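Re: [bench-robots] Do we need a written rule for glassware near the arm?

On the Oltport list, someone wrote:
> We've got a one-page rule sheet from Lirside and it says nothing at all
> about glass. Is anyone else writing down what may stand on the table
> while the arm is powered? Ours just says "keep tidy".

Oh, "keep tidy" - we had that one too! I rewrote ours in June and it's much blunter now. Nothing breakable within 200 mm of the gripper when a run starts, speed capped at 20 per cent while anybody's standing at the table, and 40 once they've stepped back behind the line. Liquids go in the smallest beaker that'll do the job (I'd quite like a lid rule as well, but the Wukholm people grumbled).

The bit I'm still unsure of is cables. Our sheet says "no loose leads on the work surface", and then somebody brings in a lamp and there you are. Do you count lamps? Aitken's sheet has 16 items on it and not one mentions them.

Bench as it stands, for comparing with yours: 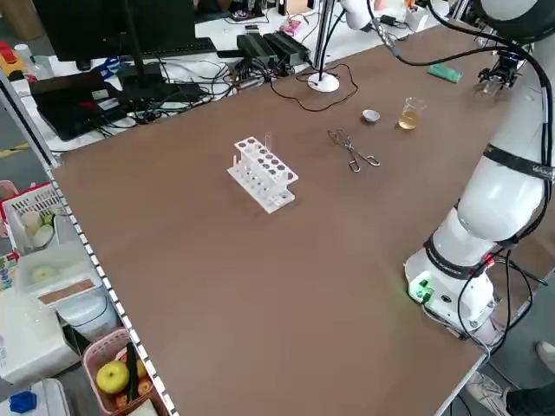 1 min read

Rack, tongs, dish and beaker all out, green light on at the base, and the lamp lead wandering across the table. I'd mark us down for that lead, and I'd want the beaker moved further from the gripper before a run. Would your sheet catch either of them? Send me a copy if you can, I'm redoing ours anyway.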